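3.2 Setting and materials

The study room was furnished like a small one-room apartment. Bed area on one side, laundry on the other, a stacked white washer-dryer close enough to the bed that the two jobs share floor space. We wanted that. Most of the homes in our diary data (Section 2) do laundry and bed care in the same stretch of floor, and the literature tends to treat them as seperate rooms with separate routines. The mattress was left bare for the whole block – no sheet, no protector. Small tools went on the mattress or into a white plastic basket with a perforated grid pattern, kept on the floor next to it. Fig. 3 gives the layout and the bare surface. 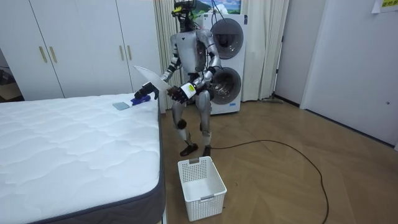

Valbona Matić
Lead author, Household Surfaces Group, Drotby

The bare mattress matters more than it sounds. In the Galton coding scheme a bed counts as "one surface, soft" and that's the end of it. Fine for tables, poor for beds. A quilted top has seams, and the seams are where small litter ends up. Our diarists wrote about this over and over: crumbs, candy wrappers, bits of packaging, lint from the dryer. 420 entries in total, coded by two readers, and the bed came up far more than we planned for. One diarist in March wrote only "shook it out, still there." Vacuuming was the usual fix, but a large share of entries mention hand tools borrowed from the kitchen or hall.

So the task set was built from the diaries. Pick up flat packaging. Wipe a spot. Sweep small litter into a dustpan. Put the tools back in the basket. We kept sweeping as the main item, it had the most variation in the diaries and the least agreement on how it should be done. Some people sweep toward the edge and catch at the side. Others put the pan down in the middle of the bed and bring the litter to it. 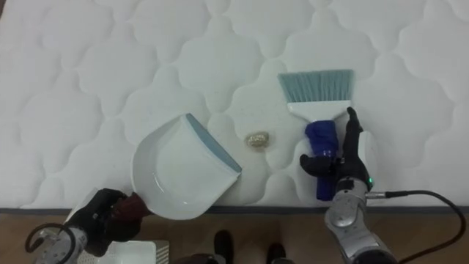 The second way we call center catch. It has an obvious problem, a dustpan lip is made for a hard floor. On a puffed surface the front edge sits across high spots with low spots in between, and anything small can go under instead of in. Pressing down helps. Pressing too hard makes a slope toward the pan, some diarists liked this and some complained the litter rolled off to the side as soon as they let go. Edge catch avoids the lip problem but the litter has to travel further over the quilting, and a missed piece lands on the floor. We did not rank the two. Haris Nikolovski (second reader) argued for ranking and may be right, see Section 5. 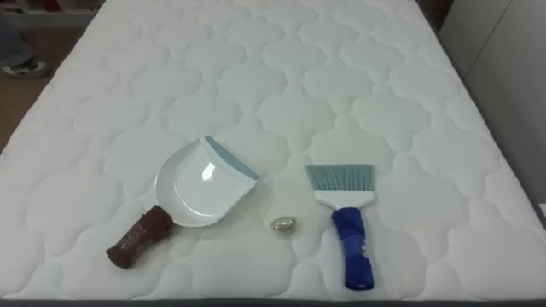
Litter choice took longer than expected. The pilot used dry rice and it was a mess – grains in the seams, and a reset between runs took up to 20 minutes. The Tseng protocol suggests paper scraps, but paper slides on a smooth cover and needs almost no sweeping skill. For center catch we settled on one small piece with some shine, like the crumpled foil-like ball between the dustpan and the hand brush in Fig. 3. It shows up against white fabric, it can rest in a groove, and one piece is easy to score: in the pan or not. The downside is realism. A single shiny piece is closer to a dropped wrapper than to crumbs, so our results speak to wrappers and not much else.

Scoring was done per run on the Trasel sheet, with 13 fields, most of them yes/no. We added a free text field for tool position at the end of the run. Readers used it alot more than the fixed fields. Time limit was 300 seconds, pick up of tools included. Runs over the limit were kept and flagged, not dropped.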